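# The long, slow, slightly ridiculous business of growing chillies in a cold town

I should say up front that I don't even like very hot food. I like a bit of warmth, the kind that makes you reach for your beer a little sooner than planned, and after that I'm out. So how I ended up with 65 chilli plants in a backyard in Gultow, where we get frost on the windscreen well into spring, is a question my family asks fairly often.

It started with a packet of seeds at the checkout of the hardware shop. Four dollars! You can't get a decent coffee for that. I put them on the kitchen windowsill, forgot them for a fortnight, and came back to a row of tiny green loops pushing up out of the mix. I was gone from that moment, really.

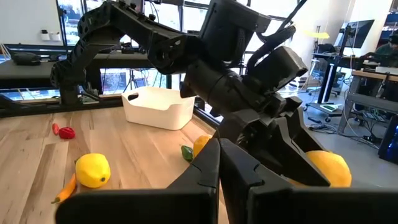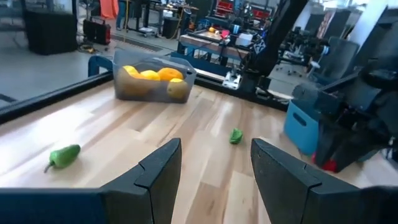
People assume chillies need the tropics, and I assumed it too. What they want is a long run of mild days and no nasty surprises overnight, and a cold town can manage the first part perfectly well if you're prepared to fuss over the second. My first year I planted out far too early (a warm week in spring, everyone in shorts, me full of confidence) and lost the lot in one clear night. I went out in my dressing gown at six in the morning and stood there looking at what might as well have been boiled spinach.

The second year I got cunning. I'd moved everything up against the brick wall on the north side, which soaks up sun all day and gives it back after dark, and I'd bought a bolt of frost cloth from the produce store on the Gwynne road. The cloth makes the yard look like it's being fumigated. It works, though, and the plants sat under it quite happily while the lawn went white and crunchy around them.

Then you wait. Good grief, do you wait. A tomato gives you something to talk about by Christmas, but a chilli will stand there for months being a tasteful shrub. Mine flowered in January and I spent a lot of time flicking the blossoms with a paintbrush, having read that this helps. I've no idea if it does. I do it every year now, all the same, usually with a cup of tea in the other hand.

The picking comes in a rush, right through April, when the nights are closing in and you know it's now or never. This is where I part company with the purists, who leave everything to go red. I pick most of mine green! A green chilli has a grassy, almost cucumbery thing going on that disappears once it ripens, and it's the flavour I want in a cooked breakfast or a bowl of lentils. They're firmer too, so they slice beautifully and don't slump into mush in the pan. The reds I leave for drying, threaded on cotton and hung above the stove, where they gather a certain amount of dust and a lot of compliments.

It was green ones that took me to Ultatholm. There's a growers' day up there each autumn, in the showground pavilion, and I'd put it off for years thinking it would be all blokes in novelty aprons daring each other to eat things. There was a bit of that. But there were also trestles of seedlings, and a very good curry stall, and an older woman with dirt to her elbows who talked to me about potting mix for the best part of an hour and cured me of overfeeding. Too much nitrogen, she told me, and you'll get a lovely hedge. I'd been growing lovely hedges for two years.

I came home with a variety called Hodetti, a thin-walled little thing that was sold to me as a sure bet for cool gardens. It's a fiddly germinator and sulks if you so much as look at it during repotting, but the flavour is terrific and the heat stays polite. If you see a seedling, grab it.

What do you do with all of them? You freeze them, for a start. Whole, unwashed, straight into a bag, and you grate them from frozen directly over whatever you're cooking. I also make a green pickle that takes 600 grams of sliced chillies, a heap of mustard seeds and more vinegar than seems reasonable, and it clears the kitchen of every other living creature for an hour. Wear gloves. I say this as someone who once took out her contact lenses after a big batch and saw God.

The rest I leave in a box on the front fence with a sign telling people to help themselves. It's usually empty by dinner, and last autumn somebody left me a jar of quince paste in return, so if that was you, I've finished it, and the jar's washed and waiting on the step.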